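Jendeck pretend market — gallery

July 2019. Quick upload, captions when I get to them. Play shop corner at the Jendeck center, set up over the spring, finally all the veg in. Stand is light wood, slotted drawer fronts, came from Wanska. Took two of us a whole evening to put together and the insructions were no help.

Veg all pretend. Green beans get tangled every single time. 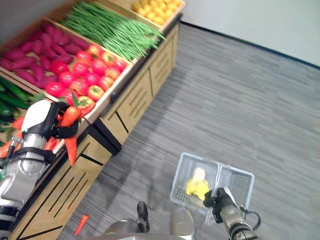
Sweet potatoes, tomatoes, green beans — and carrots with the leafy tops still on.

Toom wrote in to ask if the tomatoes could go lower, little ones always want those first. Fair point, will try it.

Prices still to do. Chalk tags maybe, or the clip kind from Trondus, 11 in a pack. Baskets stay plastic, easier to wipe down.

Carrots roll so check the carpet before vacuming. Anything with a split seam goes in the mending box by the door. More pictures in December when the bakery shelf is done.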